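Home | Visits | Checklists | Contact
Filed under: Open days, Safety checks, Home robotics

Open day walk-round checklist, cloth handling demonstration

Site: Herholm, upstairs bedroom
Date: Tuesday, January 1, 2019
Checked by: Lourenço Brandão
Session: Velico hand-held gripper demonstration, one operator with two grippers, visitors in small groups
Time allowed per group: 11 minutes

1. Way in and out
Door opens fully. OK
Landing clear of coats and bags. Not OK at first check. Moved to the downstairs hall, OK at second.
Visitors told where to stand before they come up. OK
Comment: the landing holds three people at most. The Ntuli group had booked as seven and went up in turns.

2. Power and charging
Chargers kept out of the demonstration room. OK
No extension lead across the walkway. OK
Spare batteries in the lidded tin. OK, tin needs a new label.

3. Grippers
Fingers open and close with no sticking. OK, both.
Pads firmly seated. OK, both.
Screws on the top plate tight. OK, both.
Grip force set to the low figure for visitors. OK
Comment: the low setting was still on from the Nulau visit in August. I checked it again anyway.
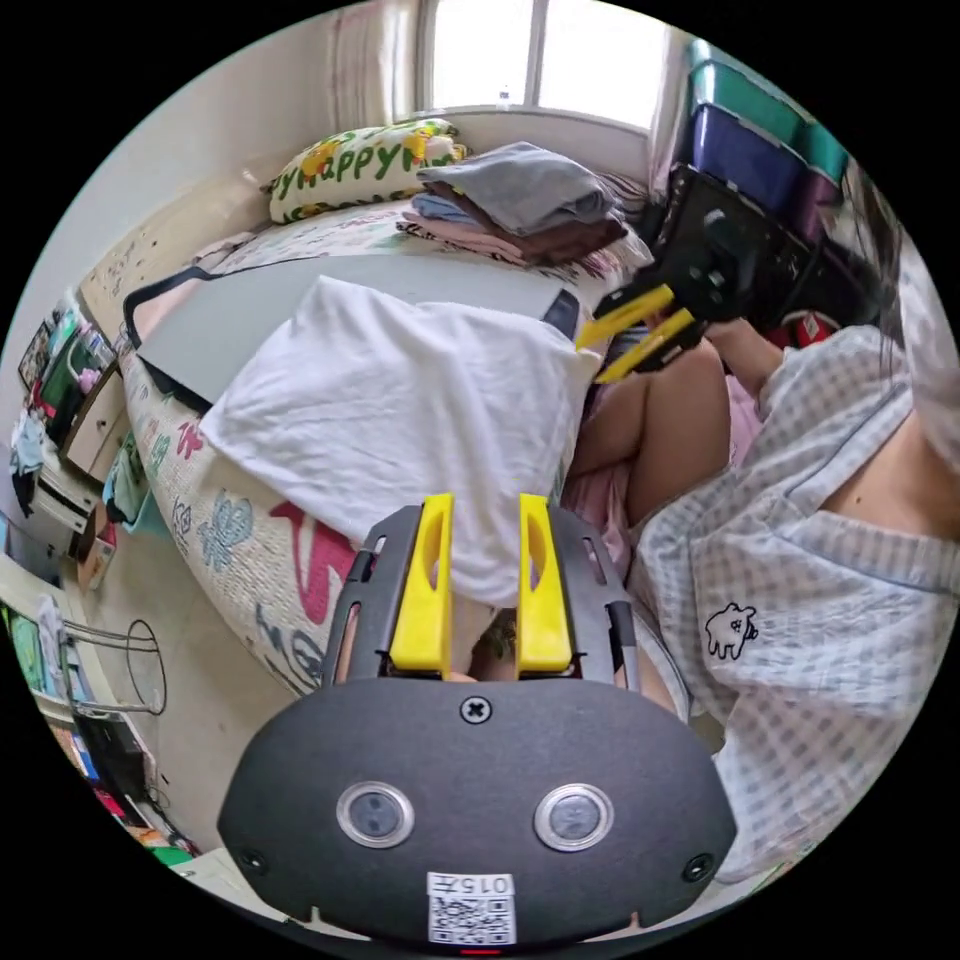

Folding was the task we agreed with Velico, as it needs no heat, blades or liquids and a visitor can follow it without much explanation. My main check was on the operator's reach. Working seated beside the bed is acceptable for a short session, and with the board lying on the bed the yellow pads can get to the corner of the cloth at a low height. I would still like a firmer surface under the board for the next one. A mattress gives when anybody leans on it, and then the board tips.

4. Work surface
Board free of splinters and sharp corners. OK
Board stays put when pressed at each end. Partly. It moves a little at the end nearest the window.
Cloth free of pins, buttons and loose threads. OK
Action: put non-slip matting under the board.

5. Operator
Sleeves fit under the gripper handles without catching. OK
Long hair kept back from moving parts. Reminder given, add to the briefing sheet.
Break after each group. OK
Wrists rested between runs. Asked, no complaint.
Comment: the grippers get heavy after a while. Breaks were kept to even when the next group was early.

6. Floor and storage
Small items on the floor near the bed. Action: shift them before the next visit.
Anything stacked high behind the operator. Action: bring the top layer down.
Comment: the room is a lived-in bedroom and Velico want it left that way for the demonstration. I have no objection, provided there is a clear strip to walk along. 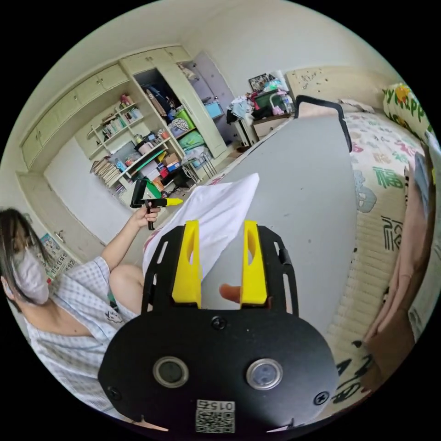
Siyabonga Swanepoel replied that the clear strip should be marked with tape before the groups arrive, and that asking people to keep to it is not enough. He also wanted the board item changed from "partly" to "fail" until the matting is bought. I have agreed to the tape. The board item stays as it is, with the action against it.

7. Visitors handling the equipment
One visitor at a time. OK
Fingers kept out from between the pads. Said at the start of each group, and again when the gripper is handed over.
Under-elevens watch only. OK
Pads wiped between groups. Missed once, done late.

Actions carried forward: matting, tape, tin label, hair reminder, floor items, stacked items.
Result: passed with actions. Next check before the next group booking.

We use cookies to remember your settings. Accept | Manage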